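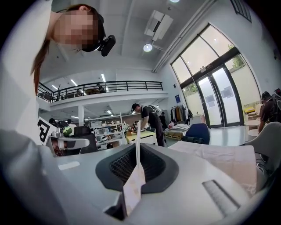

束起长发，低头看着眼前

家里有人刚戒酒：厨房和屋子里的一些小办法

我先生戒酒到今天是第3,634天。这个数字是他自己记的，写在冰箱侧面的一本旧挂历上，我偶尔瞟一眼，心里会软一下，然后接着洗菜。常有人写信来问，家里那个人要从医院或者康复中心回来了，屋子该怎么收拾，饭该怎么做，晚上那几个钟头怎么熬。大道理我讲不来，做饭收拾屋子倒是几十年的事，所以这一页只讲柴米油盐，讲抽屉和柜子，讲得啰嗦一点，您挑用得上的看。

有一句话得放在最前面。喝了很多年、每天都喝的人，千万别在家里说停就停，手抖、出冷汗、看见不存在的东西、抽搐，这些都要马上去医院。该怎么停、用不用药，听医生的。下面写的都是医生那一关过了以后，回到家里过日子的事。

先把酒请出门

最好在他到家之前做完，而且找个人陪您一起做。我那回是 Ebony Pryor 来陪我的，她是我在 Prokville 家属小组里认识的朋友，带了两副橡胶手套和一卷垃圾袋，进门连茶都没喝就动手了。瓶子一律拧开倒进水池，开着窗，水龙头放大，倒完再冲一会儿热水，撒一把小苏打，浇点白醋，等泡沫下去了再冲。不然那股味儿能在下水口待好几天，他一进厨房就闻见了。

空瓶子当天就拿走，别在阳台上攒着。好看的瓶子也别留下来插花，我知道有些瓶子确实漂亮，我也舍不得过，后来还是拿走了。开瓶器、量酒的小杯、冰桶、印着酒厂名字的杯垫和围裙，一起装箱。要是有长辈传下来的酒杯，不忍心扔，就寄放在亲戚家。

容易漏掉的地方我列一下，都是小组里各家真翻出来过的：
马桶水箱里
洗衣机后面，还有洗衣液的空桶里
过季的靴子里
工具箱底层，车的备胎坑里
米缸，猫砂袋，狗粮袋
书架上那排大部头的后面
吊顶的检修口
园子里的水管卷盘底下

翻出来了也先别吵。倒掉，冲干净，记一笔时间地点，跟他的辅导老师或者您自己的小组说。翻箱倒柜这件事做一遍就够，做成每天的功课，您自己先垮了。我有两个月天天闻他的杯子，闻得自己饭都吃不下，现在想起来还替那时候的自己心疼。

调料柜里看不见的酒

料酒、黄酒、米酒、味淋、醉蟹醉虾的卤汁、酒心巧克力、朗姆味的蛋糕、香草精，都含酒精。很多人以为下锅一煮就没了，其实煮的时间短，剩下的还不少，炖上两三个钟头也未必全走干净。头一年我家里一滴不用。后来用不用，每家跟医生商量着定，我家到现在也没再买过。

没有料酒，菜照样好吃，这一点请您放心！我做了一辈子红烧肉，换了法子以后我婆婆都没尝出来。

去腥的几样替换：
猪肉、排骨：冷水下锅，放姜片、葱段和一小撮花椒，水开后撇沫，再用温水冲洗。炖的时候加一小块陈皮。
鱼：里外抹一点盐和白胡椒，用姜汁加几滴柠檬汁腌十来分钟，倒掉腌出来的水，擦干再下锅。肚子里那层黑膜一定要刮净，腥味多半从那儿来。
虾：柠檬皮擦碎了拌一拌，或者用一勺浓绿茶水泡一会儿。
牛羊肉：洋葱切厚片铺在锅底，加一颗草果。清水先泡，换水直到不怎么发红。
鸡：姜多放，剪掉尾巴尖，最后点几滴白醋。

照烧汁里的味淋，我用苹果汁加一点米醋和糖来代，慢慢收稠，颜色也亮。西餐炖牛肉要红酒的，用没加糖的石榴汁或者葡萄汁兑一半牛肉汤，再来一小勺醋，就有那个酸劲儿了。不过有的人闻到葡萄汁炖肉的味道会想起酒来，先问问他，他说不行就用番茄。烤点心的香草精换成香草豆荚或者香草糖粉。

还有几样不在厨房里，顺手一并看了：漱口水买无酒精的，咳嗽糖浆看成分，免洗洗手液在头几个月收到他不常去的地方，改用肥皂。做木工的朋友要留神工具间里那瓶擦漆用的酒精，那种东西喝了会出人命，请直接拿走。

标着“无醇”的啤酒我不往家买。度数低归度数低，那个罐子、那个开罐的响声、那一口苦味，全是老样子。小组里也有人喝着没事，各人各样，我只说我家。

傍晚五点到八点

这是最难的一段，几乎家家都这么说。以前一进门就倒一杯，现在手空着，嘴也空着，人在屋里转来转去像丢了东西。我的办法很土，把晚饭往前提。他一进门，桌上就有热的，哪怕只是一碗汤、两个小包子。肚子饿的时候最容易想喝，这句话我听辅导员说过，自己在家里也看得真真的。

汤我周末熬一大锅，分装冷冻。玻璃瓶别装满，留出两指宽，不然冻裂了，收拾起来要命。我更喜欢用硅胶的格子盒，冻成块再倒进袋子，要喝几块拿几块。鸡汤、萝卜排骨汤、番茄牛尾汤轮着来。贴张胶布写上是什么汤，别信自己的记性，冻硬了以后长得都差不多。

嘴馋甜的也很常见。刚戒酒的人忽然抱着冰淇淋桶吃，家里人往往吓一跳，头一阵子别太管他。有糖尿病的另说，要听医生的。家里常备一些：冻葡萄，烤红薯，蒸苹果撒肉桂粉，花生酱抹全麦饼干，银耳羹。冻葡萄洗净擦干，平铺在盘子里冻硬了再装袋，就不会粘成一坨。

另外给他一杯能端在手上的东西。听着是小事，可是手上有个杯子，心里就踏实多了。杯子要新买的，别拿从前装酒的顶替。我在 Henare 街那家旧货铺子挑了一对粗陶杯，沉甸甸的，他用到现在，杯口磕掉一小块也不让换。

三样我家常做的喝的：

姜柠水。老姜一大块，拍松了，小火煮二十分钟，滤出来放凉，装瓶冷藏。喝的时候舀两勺，挤柠檬，兑苏打水，爱甜的加蜂蜜。辣乎乎的，咽下去喉咙里有点热，好多人说就缺这一下。

酸梅汤。乌梅、山楂干、陈皮、甘草各抓一点，冷水泡半个钟头，煮开转小火四十分钟，关火再放冰糖和干桂花。七月里天热，我一煮就是一大锅，邻居闻着味儿都来敲门。

炒大麦茶。生大麦放干锅里，小火不停地翻，炒到颜色像咖啡，摊凉了装罐。晚上喝也不碍睡觉。咖啡我劝您下午三点以后就收起来，人刚戒的时候本来就睡不好。

挪一挪家具

他从前喝酒总坐的那把椅子，如果舍得，换个地方，或者换个套子。我家是把沙发和书桌对调了，整整搬了一个下午，地板上拖出一道印子，后来用核桃仁来回擦，再用软布抹开，浅的划痕就看不大出来了。深的要用补蜡，挑比地板略深一点的颜色。

原来的酒柜空着最难看，空着也是一种提醒。我家那个现在放茶叶和拼图，上头养了一盆绿萝。Ezekiel Ruiz-Ortega 是 Ebony 他们组里的老组员，他把酒柜的门拆了，里面钉上隔板，给女儿放鞋，钉得歪歪的，但是全家都很得意。木头柜子里要是洒过酒，味道很顽固，用温水兑一点点洗洁精擦一遍，拧干的布再擦一遍，敞着门晾透，然后放一碗咖啡渣或者活性炭，一周换一次。咖啡渣要先烤干，我头一回没烤，长了一层绿毛！

沙发和地毯上的陈年酒渍，先用勺子背刮，撒小苏打，盖湿布压着，过一夜吸掉。红酒印子用白醋和洗洁精兑温水，从外圈往里圈按，别来回搓。洗不掉的，我的意见是换掉，哪怕换块便宜的。有些印子天天看着，人心里过不去，您也一样。

卧室里刚开始夜汗会很多。床垫上铺一层可以整个丢洗衣机的薄垫子，枕头套备双份，床头放一条干毛巾和一件干净汗衫，半夜换起来不用开大灯。汗味重的床单先用冷水加半杯小苏打泡，再正常洗，不要放柔顺剂，会把味道封在里头。

手机和冰箱门

冰箱门上我贴着一张纸，字写得很大：辅导员的电话，他的互助伙伴的电话，医院夜间急诊的电话，我自己小组的电话。手机里都存了，可是慌起来手机找不到、密码按不对，纸最管用。外面套个透明文件袋，油烟熏了一擦就行。旁边挂一支拴了绳子的笔。

外卖和买菜的软件，把酒类的推送关掉，收藏的店铺删掉，付款记录里“再来一单”那种按钮也清一清。超市我们头半年都是列好单子去的，绕开那条货架走，从蔬菜那头进，从收银台左边出。有一阵子连去都不去，请 Jorden 超市送到门口，备注写明缺货不要替换。为什么要写这一条呢，有一回姜汁汽水卖完了，人家好心给换成了姜汁啤酒。

有客人来

过年过节最让人发愁。我的做法是提前在电话里讲清楚：我们家不备酒，也请别带，来了有好吃的。讲得轻轻松松的，大多数人都懂。真有人忘了，提着酒进门，您笑着接过来，直接放回他车里，走的时候他自己带走，不要搁在玄关，更不要搁进冰箱。

桌上喝的要摆得像样一点。大玻璃壶，冰块里冻上薄荷叶和橙子皮，人人杯子里都是一样的东西，他就不用一个一个地解释。炸点春卷，煮锅热乎的，孩子跑来跑去，没几个人会惦记酒。散席以后剩菜早点收，碗可以第二天洗，两个人出去走一圈。

也要给他备个退路。我们定了个暗号，他一说“阳台的花浇了没有”，我就知道他撑不住了，我们就一起去阳台站着，站多久都行。那些花被浇死了好几盆。

还有您自己

家里人的冰箱里，也该有一样东西是给自己买的。我那时候买的是腌橄榄，他不爱吃，全归我。星期里挑一个晚上，灶台不开火，吃面包也好，吃饼干也好，您去参加自己的小组，或者干脆在车里坐一会儿听听歌。我第一次去 Drestel 路那个家属小组的时候六十一岁，坐在最靠门的位子上，外套都没脱，一句话没说，吃了人家两块姜饼就回来了。第二回还是没说话，第三回开了口，哭得止不住，旁边的人一张一张给我递纸巾。

万一他又喝了，汤倒不倒，椅子搬不搬回去，这些都先放一放。看他人安不安全，喘气匀不匀，叫不叫得醒，叫不醒就打急救电话，让他侧着躺，别离开人。第二天再打冰箱门上的电话。我家头一年有过两次，每一次我都觉得前面的全白费了，可是那锅汤还在冷冻室里，拿出来热一热，又是一顿饭。

附一张我常备的单子，您可以抄下来贴在柜门里面：
老姜、陈皮、花椒、白胡椒、草果
柠檬、白醋、米醋、无糖苹果汁
苏打水、大麦、乌梅、山楂干、冰糖
小苏打、活性炭、干净的旧毛巾
冷冻的汤块，至少三天的量
冻葡萄、红薯、全麦饼干、花生酱
胶布和油性笔
腌橄榄，或者您爱吃的随便什么

您家里有什么好法子也请写信告诉我，尤其是不放料酒的鱼怎么做，我还想多学几样。上个月有位读者教我用紫苏叶垫在盘底蒸鲈鱼，我试了，香得很，下回把详细的做法补在这里。

2022年7月15日更新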